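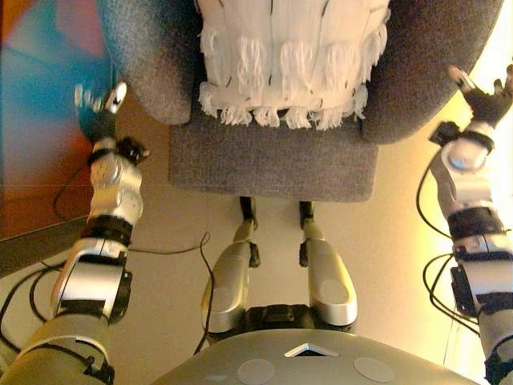

A Flavusel humanoid in front of an armchair with a knitted blanket. Photo: Zamberg

Zamberg Puts Humanoid Robots on Living Room Duty in Furnished Apartments

COVOVSTEAD — Zamberg, which rents and services furnished apartments for business travelers and relocating families, has added humanoid robots to its housekeeping crews in Covovstead. The robots, a model called Flavusel built by Sugden, work on soft furnishings: blankets, throws and cushions in living rooms and bedrooms. The rollout started in March and covers 12 robots.

The company employs 70 housekeepers at the site. No jobs are being cut, and hourly pay stays the same for everyone on the crews. What changes is how a shift is divided. Until now one housekeeper handled a whole apartment from door to door. Under the new plan, housekeepers clean kitchens and bathrooms and make the beds while a robot works in the living room. The housekeeper then checks the living room and signs off on the unit.

"Picking things up off the floor and bending over chairs all day is what people told us wears them out," said Darcy Hinds, head of housekeeping at Zamberg. "We asked the crews which tasks they would hand over first. Blankets were near the top of the list, together with moving cushions to vacuum under them."

During the trial, crews and robots turned over 3,288 apartments. Housekeepers stepped in whenever a robot stopped or put something down in the wrong place, and each of those cases was logged on a tablet by the person on shift. Zamberg and Sugden went through the logs together every week.

Knitted items with long fringe made up a large share of the entries. Fringe tangles, slides between fingers and hides the edge of the fabric, so a hand can close on a few threads and miss the blanket. 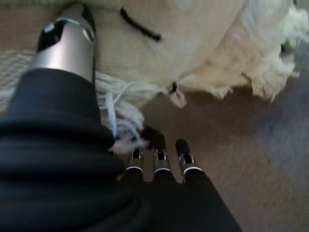 Sugden has since changed how the fingers approach a loose edge, and the robot now makes a second attempt before it calls for help. A blanket that still cannot be picked up is left where it is for the housekeeper.

"Cloth never lies the same way twice, and a furnished apartment has a lot of it," said Pascal Gerlach, project manager at Sugden. "The crews gave us detailed notes. Several of the settings we use today came from a comment typed in at the end of a shift."

The new setup has also created a position. Five housekeepers have trained as shift leads for the robots. They assign units in the morning, clear stops during the day and decide when a robot should be taken out of service. The training is paid and takes place during working hours. The shift leads receive a higher hourly rate, and a second round of applications opens in September.

Robots work only in vacant apartments. Guests who do not want one used in their unit between stays can say so when they book — the request is passed to the crew along with the cleaning order.

Zamberg plans to review the division of work with its crews again in the fall. Windows, laundry and bathrooms are not part of the current agreement with Sugden.

Media contact: Darcy Hinds, Zamberg, Covovstead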